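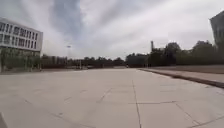
Última atualização: 21 de julho de 2024

Cistau promete praça mais fresca, mas as contas ficam por mostrar

A Câmara de Cistau quer substituir parte do pavimento da sua maior praça por um revestimento claro e poroso, fornecido pela empresa Pedel, que segundo a brochura baixa a temperatura do chão em 12 graus nos dias de maior calor. O contrato, de 338 mil euros, foi aprovado sem discussão na última reunião do executivo e as obras deverão arrancar em agosto.

Convém ler a brochura até ao fim. Os 12 graus dizem respeito à superfície, medida ao início da tarde e comparada com asfalto preto acabado de aplicar. Da temperatura do ar à altura de quem atravessa a praça, o documento não diz uma palavra. E as lajes de betão que lá estão já são cinzento-claras, pelo que a comparação com asfalto serve de pouco a quem vive em Cistau.

Pedimos à Câmara o estudo que sustenta a escolha. Recebemos um resumo de duas páginas assinado pela consultora Atik, com um gráfico sem escala e a indicação de que os ensaios decorreram durante 16 dias num parque de estacionamento. Onde fica esse parque, que sombra tinha e quem leu os termómetros são perguntas que seguiram por escrito e continuam sem resposta.

Antigoni Christodoulou, engenheira do ambiente que acompanhou obras semelhantes noutras cidades, não rejeita a ideia, mas desconfia da pressa. «Um pavimento poroso funciona enquanto os poros estiverem abertos. Se não houver limpeza regular, ao fim de uns anos temos um pavimento normal que custou mais caro», afirma. O contrato prevê manutenção apenas durante os primeiros 26 meses. Depois disso, a despesa passa para o município, que ainda não lhe atribuiu verba.

Fica também por explicar o abandono da proposta anterior, do ateliê Stefanou, que previa duas filas de árvores e um toldo junto às paragens de autocarro. A Câmara fala em «incompatibilidade com os eventos de verão» – argumento curioso, dado que o público desses eventos seria o primeiro a agradecer a sombra. O projeto das árvores saiu do portal municipal na primavera e os serviços dizem não saber quando voltará a estar disponível.

O vereador responsável pelo espaço público garante que haverá medições «antes e depois», mas não adianta quem as fará nem se os resultados serão publicados. A Pedel remeteu todos os esclarecimentos para a autarquia.

A primeira fase abrange o lado nascente da praça. Os comerciantes foram avisados por carta de que o acesso às lojas se mantém durante a obra, com desvios ainda por definir.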